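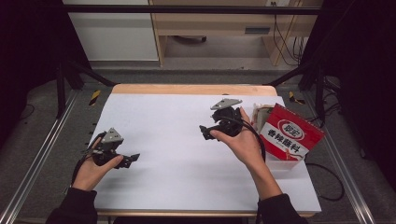
Posted by Liesl Hauser, October 28, 2021

I cook for one most nights and I keep running into the same problem with packet sauces, the hot pot and stir-fry kind. I want to know how long they keep after opening, and whether any of the gear sold for keeping them is worth a cent. The one I'm asking about is the red bag standing up at the right end of the white board, with 香辣酱料 across the white part. My dictionary app gives that as "spicy sauce," more or less, and that's all the help I've had from it. A shop assistant told me these last "forever, it's all oil and chili." I don't believe in forever. My sister says a week. I don't believe her either, she throws out mustard.

What I'd like from somebody who really cooks with this stuff:

Can I fold the top over and clip it, or does it have to go into a jar? I've seen Zidex clips recommended on every page I open, always in the same words, and that makes me suspicious. Then there's the Jornon vacuum tub, which costs more than all the sauce I'd ever put in it. The reviews say it keeps sauce fresh "3 times longer." Longer than what? An open bag on a radiator?

Also, is freezing it a silly idea? I read a blog that says to freeze sauce flat in a sandwich bag and snap pieces off. I have my doubts about snapping something that's half oil.

Please don't tell me to "use my nose." Chili covers up nearly everything. And please don't tell me to invite people over. I live outside Floltolthorpe and it's a long drive for noodles.

Rakiya Chukwu

I go through a lot of chili sauce and I've stopped trusting most of what's written about it, so here is only what I do myself.

First, find the storage line on your own bag. Hold a translation app over the small print on the back and look for anything about refrigerating after opening. These apps make a mess of recipes but they usually manage dates and "keep cold." If it gives you a number of days, go with that over me, your sister or the shop. If it says nothing about opened bags, treat it as a fridge item anyway. "It's all oil and chili" isn't true of plenty of them. Read the ingredients and you may find garlic, ginger, fermented beans, sugar, sometimes water. Garlic sitting in oil at room temperature is a known risk for botulism, and you can't smell that, with or without chili. A factory product may well be acidic or salty enough to hold it off, but you and I can't tell that from the front of a bag.

Second, get it out of the bag. I've never had a folded top that didn't creep open. The oil gets into the fold, the clip slides, and you find out when you pick up the lettuce. A small glass jar that used to hold jam does the job. Wash it in hot soapy water, dry it all the way, spoon the sauce in, press it down so there aren't big air pockets, lid on, fridge. Write the day on a piece of tape. Use a clean dry spoon every time. I'm strict about the spoon. The one jar I ever lost to mold had been visited by somebody with a wet one.

I bought the Zidex clips, by the way. They're clips. Clothespins hold about as well on dry things like rice or crackers, and neither is any good on something greasy.

I've never owned the vacuum tub so I won't pretend to judge it. I'd ask the same thing you did about "longer than what."

On freezing: yes, it works, but your doubts are fair. Oily sauce doesn't go hard the way stock does. It stays bendy and smears when you try to snap it. I use an ice cube tray I don't mind staining (it WILL stain), freeze it overnight, then pop the lumps into a bag. One lump is right for a bowl of noodles, two if you like to suffer. Straight into the hot pan, no thawing. They stick together a bit. A butter knife sorts that out.

I date mine and finish them within a few months. I can't swear the taste holds longer than that, mine never get the chance.

Dagdag

been eating this kind of sauce for years, never put it in the fridge once and I'm fine. 500 grams lasts me a couple weeks. you people worry too much. clip it and put it in the cupboard

Rakiya Chukwu

Replying to Dagdag: "I'm fine" is what everyone posting on a forum can say. A big tub finished in two weeks is also a different thing from one person getting through a bag a spoonful at a time. I wouldn't pass on the cupboard advice without knowing what's in the sauce.

Liesl Hauser

Thank you, Rakiya. The translation app gave me "please avoid the light to be cool and dry" and after that something about opening and "as soon as possible," so no number. I'm going with the fridge and a jar. I'll try the ice tray with half of it, though I'm not fully sold on "pop the lumps out" until I've seen it happen in my own kitchen.

The blog with the snapping idea has almost 2,000 comments saying how great it is. I read a fair few of them and couldn't find one from anybody who had tried it with an oily sauce. It was all tomato.

Still not buying the tub.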